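Notebook – play room textiles and floor, Zastmont site
July 2022

Carried on with the inventory of soft goods. Target for this round is the fleece pieces only; the cotton covers wait until the shelving is sorted out. Starting count from the Skoko delivery list is 177 pieces, all sizes together. I have not reconciled that against the shelves yet and will not until the folding method is fixed, as the old stacks were folded three different ways and the heights cannot be compared.

Method as agreed: lay the piece flat on the mats, long side toward the windows. Smooth from the center out. Fold in half lengthwise, then in thirds. Turn the fold to the front of the stack. Fleece does not hold a crease, so the last fold has to be pressed by hand and the piece put straight into its bin. If left on the floor it opens again.

Problems so far:
Thin pieces slide on the mat. Thick ones grip the raised pattern and drag a corner with them. Lifting and laying down works better than pulling.
Edges are soft and fuzzy on most of the older pieces. It is hard to find the true corner by feel. Matching edge to edge gave a better result than matching corner to corner.
Lint collects in the seams between tiles. It needs the narrow nozzle.

Tried the Lo folding board on 2 pieces. It is too short for the larger size and I put it back. A longer board could be cut from scrap, but the hand method is fast enough if the floor is clear.
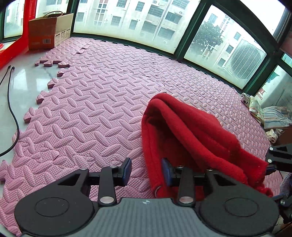
FLOOR AREA AND MATERIALS

Red fleece handled over the open part of the pink mats. Folded and bunched, it stands up in a tall loop and the edge hangs down on one side. There is a small metal ring at the lower edge. Rings need their own line on the sheet: they have to end up inside the fold, otherwise they catch on the next piece in the stack. Add a column for "ring / no ring" before the next round.

Mats are the interlocking foam type with the raised leaf and oval pattern. The toothed edge is exposed on the side where the mats meet the white tile. Straight border strips would close it off. Flenico lists them under order number 478, sold singly. Need to check whether the tooth pitch matches ours before ordering – the last strips from a different supplier did not.

Cable on the white tile next to the mat edge: route it along the wall or tape it down. It should not run under the mats, where it would lift a seam.

Cardboard box on the ledge by the red plastic structure: contents to be listed separately. It has a barcode label, so enter the code on the sheet first and the contents after. Box stays on the ledge for now.

Light from the windows is good for sorting colors. Dark red and brown were mixed up twice in the old stacks, both times under the ceiling lamps in the back room. Sort by color at the window side, then fold.

Storage. Bins are labeled by size, then color. Bin 926 is set aside for pieces that need repair: open seams, loose rings, thin patches. Do not fold repair pieces into thirds, leave them in half so the damage can be seen from the top.

Open items:
Measure tooth pitch on the mats, compare with the Flenico strip.
Add ring column to the sheet.
Reconcile the Skoko list once every fleece piece has been refolded.
Decide on wash cycle. Current practice is cold, no softener. Softener seems to make the lint worse, but that was one load and there was no second load to compare it with.
Repeat the mat inspection in October, seams and toothed edges both.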